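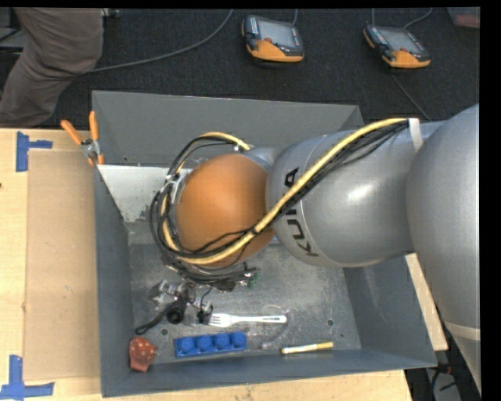
An afternoon at Brandon town hall

I'd walked past the place for years and never gone in, so when the council put up a poster for its open day in July 2019 I thought, right, let's have a look. (There was also cake.)

Our group was shown round by Violeta Domínguez, the deputy mayor, who talks very fast and clearly loves the building. We started in the council chamber, where I got to sit in the Moncrieff ward seat. Terribly hard chair! The public gallery holds 84, though she admitted most meetings get roughly 60 fewer than that.

Then upstairs to the clerk's office, and this was my favourite bit: the old minute books, going back 157 years. One page was entirely about a row with Florkent over who should mend a bridge. They're still arguing about it, apparently.

Somebody asked about the Plivgate bypass and got a long answer, which I'll admit I only half followed. The consultation is open until December and you can hand in comments at the front desk, or by post if you prefer. I took a form home and it's on the fridge.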